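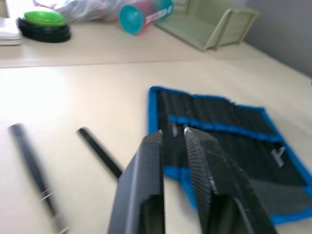
The skylight over our back porch room has started dripping again, and I'm reopening my old ticket because I think we closed it too soon. Quick recap for whoever picks this up: it's the Plesska roof unit, fixed glass, the larger size, put in two summers ago by the Emmont crew when they did the rest of the room. I had my tools out for this one, the black fabric roll with the blue binding laid open on the table, and I went through everything on your checklist before writing in. So please don't send me the checklist again!

Posted in: Home Exteriors > Skylights & Roof Glass > Leaks and Drafts
By Pieter Engelbrecht, March
8 comments | 2 shares

What it does: water shows up on the inside trim at the low corner, house side, but only when the wind is pushing rain up the slope. Straight-down rain, nothing. I ran the hose on it for a good long while (my wife inside with a flashlight, yelling) and got nothing at the glass and nothing at the side flashing. Then I moved up to where the porch roof meets the house wall, and we had a drip before I'd even got comfortable on the ladder.

So I'm thinking it's the wall flashing and the skylight is just where the water comes out. Last time your tech ran a bead of Plorkar sealant around the frame and it stayed dry all winter -- but we hardly had any wind, so I don't think that proved much.

Update, 4:15 pm: talked to Matlala Roofing, who did the house side. They say the flashing goes up behind the siding the way it should, but they never saw the porch end finished. They want $400 to pull two courses of siding and look. The whole porch roof was $3,680, so you can see why I'd like to hear from you first -- is that joint in the Emmont warranty or not?

Update, next morning: pulled the end cap off the gutter myself. There's a gap behind it I can get my pinky into, and the wood back there is soft. I've put a tarp over it and left everything else alone. Phone is better than email, any time after 2.

Status: Reopened, waiting on installer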